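Lelholm Two-Arm Food Handling Set
Data card and notes for release 3
Last updated 14 Aug 2021

Summary

Lelholm is a set of 3877 teleoperated episodes of two-arm food handling on a tabletop. It was put together to study one question: does a policy trained on a marked table learn to use the marks, and what happens when they are gone? The set comes with the Tzanetos training code and the baseline weights used in our report.

What is in an episode

Each episode holds joint positions and gripper openings for both arms, the commands sent by the operator, video from a fixed camera, and a short written instruction. Instructions name the item and the goal, such as "put the bun in the left basket". Left and right in the instructions are always given from the robot's side of the table, so they may be the reverse of what the fixed camera shows. The same goes for the arm names in the log files.

Episodes that ended in a dropped item are kept and carry the flag "drop". Episodes stopped by the operator for any other reason were removed before release.

Workspace

Both arms are mounted at the back edge of the table and carry parallel grippers. The table is divided into cells with blue tape. Before each episode the setup script prints a cell for each basket and for the plate, and the operator places them by hand. Items may sit across a line. We did not ask operators to center them, and the printed cell should be read as a rough start position only. 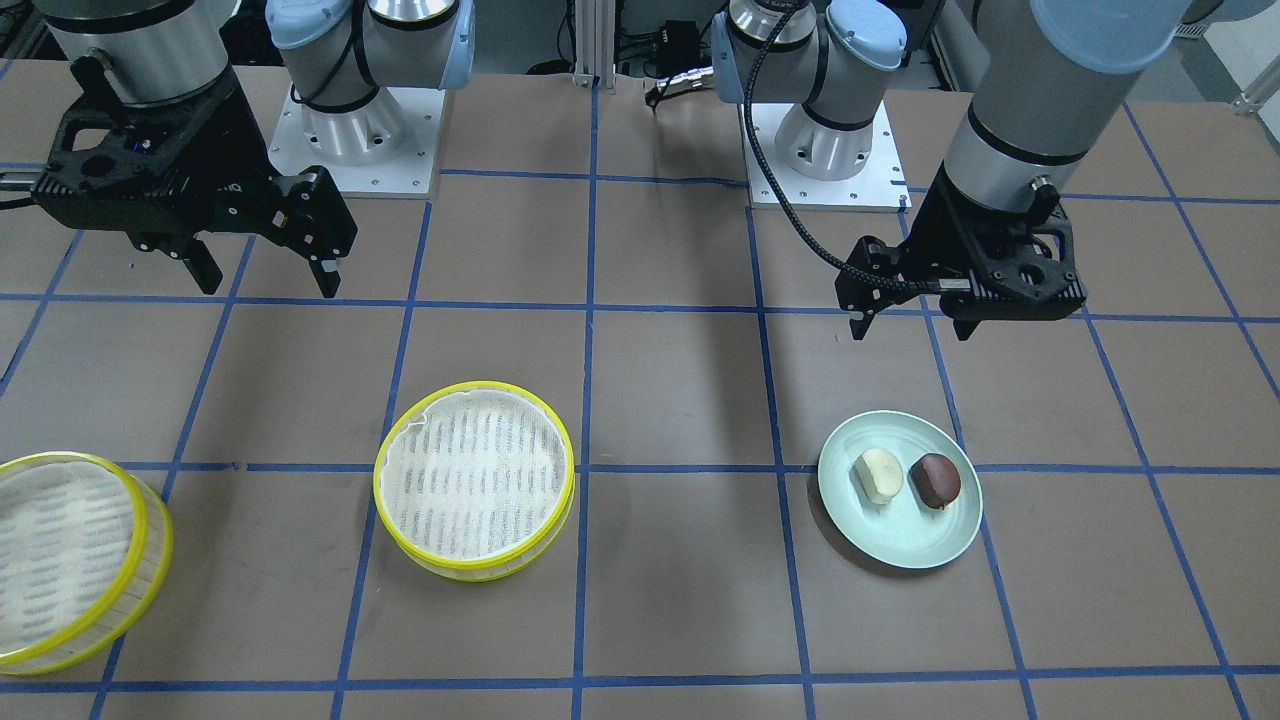
The steamer baskets have cloth liners, and the liners matter more than we expected. A fold of cloth that stands above the rim can catch a gripper finger on the way in, and many of the "drop" episodes come from this. Liners were not smoothed out between episodes. If you want a cleaner subset, filter on the field "liner_contact", which was filled in by hand from the video.

Splits

The training split has 2000 episodes. The rest is divided between validation and two test splits, one with the tape in place and one recorded on a bare table at our Brastport site. Do not mix the two test splits when you report results.

Baseline result

The Bevari baseline predicts short chunks of motion for both arms together. It completed 70 percent of trials on the taped table. On the bare table it did worse, mostly on placing and much less on picking. Masking the tape in half of the training images closed part of that gap – the settings are in the config folder under "mask_half".

Known problems

Gripper opening is logged before smoothing in release 1 and after smoothing in later releases. Do not combine them without converting first.

Shadows from the arms fall across the table and move with them. We have not tested other lighting.

Depth is not included.

License

Research use only. See LICENSE.txt for the full terms.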